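## Part 2: Getting the table ready

If you skipped Part 1 because you already own a table, welcome, and please go back and read the bit about leveling the legs. I'll wait. A wobbly top makes everything in this section more annoying, and I've had small screws roll off mine and vanish for a whole winter.

This part covers the tabletop itself: where things go, how the cables run, and what to do with the wires before you bring any power near them. I wrote it around the Rendine table I use at home, but any wooden top with a free back edge will do fine.

**What you'll need**

- A soft cloth and a dab of wax (I like Marchand, but use whatever you have)
- 8 cable ties, the reusable kind if you can get them
- Masking tape and a pencil
- A small flat screwdriver
- One sheet of 800 grit paper, only if the top feels rough

### Clearing and cleaning

1. Take everything off the table. Yes, the mug too.
2. Run your palm over the wood. If it snags anywhere, give that spot a light rub with the 800 grit, going with the grain.
3. Wipe off the dust and put on a thin coat of wax. Leave it for 24 hours before you set anything down. I know, I never want to wait either, but gear parked on fresh wax leaves marks, and I have the ghost of an old radio to prove it.

> **Note:** Skip the wax wherever you plan to use tape. Tape won't hold on it.

### Laying out the back edge

I keep all my electronics along the far edge and leave the big open middle for working. It took me a few tries to settle on this. My first layout, which I called the Dillulero layout after the kit it came with, had everything in a ring around the outside, and I was forever reaching over one thing to get at another (and knocking a third thing over with my sleeve!).

4. Put anything with a screen where you can read it from your chair, then turn it toward you a little.
5. Set the flat boxes next to it, with a hand's width of bare wood between them so you can get your fingers in to unplug things.
6. Mark the corners with tape once you like the spots. You will bump them later, and it's nice to know where home was.

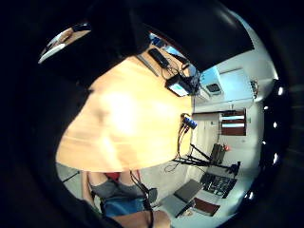 7. Bring the cables out behind the boxes and gather them before they go over the edge. Four ties are plenty for this stretch. Keep the other four for under the table.
8. Leave some slack — more than feels tidy. A cable pulled straight will drag its box across the wood the first time you shift a chair.

I used to coil the extra length on the tabletop and tell myself I'd sort it out on the weekend. If that's you as well, at least keep the coil off your working side.

### The terminal block

A terminal block at the edge of the table is my favorite little upgrade. You can swap wires without crawling underneath, and the loose ends stay out of your work.

9. Unplug everything at the wall.
10. Loosen the screws, push each bare end in until no copper shows, and tighten it snugly. Tug each wire gently. If one slides out, do it again.
11. Write down which wire went where. I keep my list in the Trotatard notebook that lives in the drawer, and I've been grateful for it more than once.

> **Caution:** Don't leave live wires hanging below the tabletop. Knees, cats and vacuum cleaners will all find them. Tie them up or disconnect them before you walk away.

Once the wires are labeled and the slack is tied, go on to Part 3, where we plug things in one at a time.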